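Where Does House Dust Come From? A Look at Fibers, Floors and Footwear
Su-chen Lam
Environmental Science Project Report
5 January 2021

Why I chose this

I have been curious about dust ever since I cleaned out the space behind our bookcase and found a gray mat thick enough to pick up in one piece. It held together like felt! I wanted to know what was in it, and whether the mix changes from room to room. The dust books at the library mostly talk about mites and allergies, so there was plenty left for me to look at with a borrowed microscope and a roll of clear tape.

My question was simple: in an ordinary apartment, how much of the visible dust is fiber, and how much is grit from outdoors?

Collecting the samples

I pressed a short piece of clear tape onto a surface, lifted it, and stuck it to a glass slide. Each slide got a label with the room, the surface and the height above the floor. I took samples in four apartments in the Galorell building, where my aunt lives and where the neighbors were very patient with me. By the end I had 166 slides. Another nine were spoiled by fingerprints or air bubbles and I left them out.

I looked at every slide at low power and sorted what I saw into fiber, grit, hair, skin flakes and "other." The "other" pile was my favorite. It had a butterfly scale in it, some glitter, and what I am fairly sure was cinnamon.
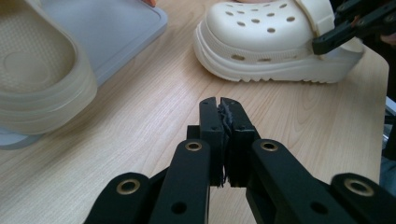

Fibers were the biggest group in three of the four apartments, and most of them were short, curled and dark blue or gray. I had expected carpets to be the main source, but blankets, socks and felt seem to matter just as much. Anything with a fuzzy surface has ends that are only loosely held, and rubbing pulls them out. The dark, slightly frayed strip between the two black plates is a good close-up of what I mean, with loose fibers standing out along its edges. Under the microscope, strands from our old felt chair pads looked very much like the ones on my floor slides. Smooth cotton sheets gave far fewer.

The best slide of all came from under the Adomaitis family's sofa, where I tallied 282 separate fibers on one piece of tape. It took me most of an afternoon and I lost my place twice.

Grit and the front door

Grit was a different story. It was mostly pale, sharp-edged grains, and it dropped off quickly as I moved inside. Right by the door of the Tarker apartment I found 180 grains on one slide. At the far end of the hallway there were 65, and in the bedroom I hardly found any. I would love to repeat this in March, when there is still sand on the sidewalks from winter.

What people do with their shoes came up in every apartment I visited. Two families keep outdoor shoes on a mat and change into slippers right away, one goes barefoot, and one wears shoes everywhere except on the rug. A small rack with a flat top and space for a pair of slippers underneath is enough for a short hallway, and slides or sandals can go beside it. 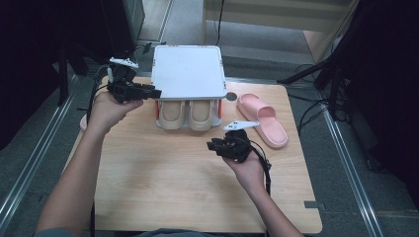
What I would change

My biggest problem was that the apartments had not been cleaned on the same schedule. The Penel family had vacuumed the evening before I came, so their low numbers say more about the vacuum than about the floors. Next time I would wipe a small square clean in each room, come back a week later and sample only that square. I would also like to leave a clean slide on a high shelf for a month and see what settles by itself. My aunt has already offered the top of her refrigerator.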